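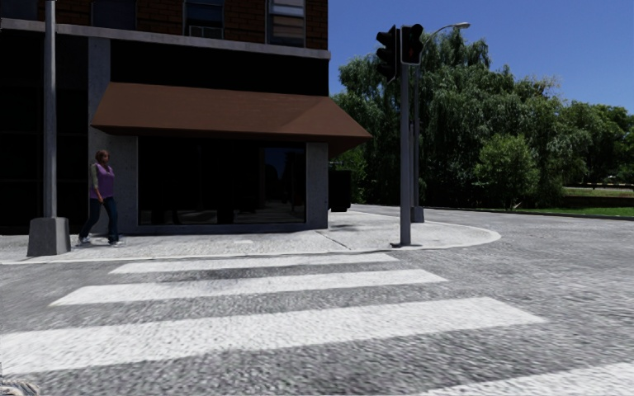
*Crosswalk at the corner, trees on the right*

**Crossing without a signal: who waits for whom?**

**pladow_walker** — December 6, 2023
I moved to Prallholm in January and I still don't understand the habit. At home the driver stops as soon as you stand at the curb. In this town I stand, and the cars continue. Must I put one foot on the stripes first?

**Margaritis36**
Yes, one foot, and look at the driver. I have done it so for years on Bristard Street.

> one foot, and look at the driver

**kerbside40**
I disagree with this advice. My mother is slow on her feet and she can't jump back. The driver has to stop for a person who is waiting — it should not be a test of courage.

**Margaritis36**
It should not, I agree. But I wrote what works, and I didn't write what is fair.

**tram_and_bread**
The corners with trees are the worst in summer. The drivers look for other cars and turn quickly. I wrote to the town about the one near the bakery, and they gave me a case number, 1163. No answer after that.

**pladow_walker**
Thank you all. Can anyone write to the town, or only residents with papers?

**tram_and_bread**
Anyone. The form takes 1000 characters at most, so write the street name first.

**kerbside40**
And please ask for a raised crossing. Paint alone doesn't slow anybody down.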